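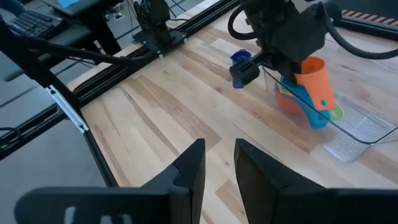
A two-arm workcell during a toy pickup task. One gripper holds a blue piece beside a clear bin of toys. (Photo: Standier)

Standier Publishes Results of Household Chore Trial

Two-arm system completes most toy pickup runs, remains slower than a person and is not ready for homes

June – Standier, a maker of control software for robot arms, today released the results of a trial measuring how well a two-arm system handles simple household and shop-floor chores. The company's finding is that the system can put toys away on a prepared table with limited supervision. It cannot yet do the same work in an ordinary room.

The trial covered 5 chores: putting toys in a bin, sorting small parts by color, folding hand towels, loading cups into a rack, and closing lidded boxes. The arms were run through roughly 4,000 attempts. An attempt was scored as complete only if every item ended in its assigned place with no help from the operator. Dropped items counted as failures even when the arm recovered them.

Toy pickup gave the best results. Rigid plastic pieces with a clear edge were grasped reliably, and most failures came late in a run, when the bin was nearly full and a new item slid off the pile. Towel folding gave the worst. The system often lost the corner of the cloth between the first and second fold, and the test team stopped scoring the second fold separately halfway through the trial.

"A bin on a table is a fair test of grasping and a poor test of tidying a house," said Jean Paterson, head of testing at Standier. "The table is flat, the bin is within reach, and the arms are bolted down. Take away any of those and our numbers drop."

Speed remains the main limit. In the last 300 toy pickup attempts, the arms took longer than a test operator doing the same job by hand in every case. Standier has not tried to close this gap. Arm speed was capped throughout the trial, and the cap will stay in place for the next round.

The cup and box chores were set by Hisley, a packing and returns company that is considering automation for two of its sorting benches. Hisley's requirements were narrower than those of a home: known containers, fixed lighting, and a person within call.

"We can use a machine that does one dull job and stops when it is unsure," said Abhishek Kushwaha, operations manager at Hisley. "The stopping worked. The box lids need more work before we would put it on a shift."

According to the test report, lid closing failed most often when the lid was set down slightly crooked and the second arm pressed before the first had let go. A timing change is planned.

Dilek Kırmızıgül, who wrote the scoring rules, said the company chose to publish the failed attempts along with the successful ones. "Buyers ask whether it can do the dishes," she said. "The answer today is no. It can move some cups, if they are dry and standing up."

The next round will add soft toys, mixed bins and a lower table. Standier has set no date for a household product. The full report, with scoring rules and a table of failures by chore, is available on request.

About Standier

Standier develops control and test software for robot arms used in light assembly, packing and sorting.

Press contact: Sevim Bayram, Standier press office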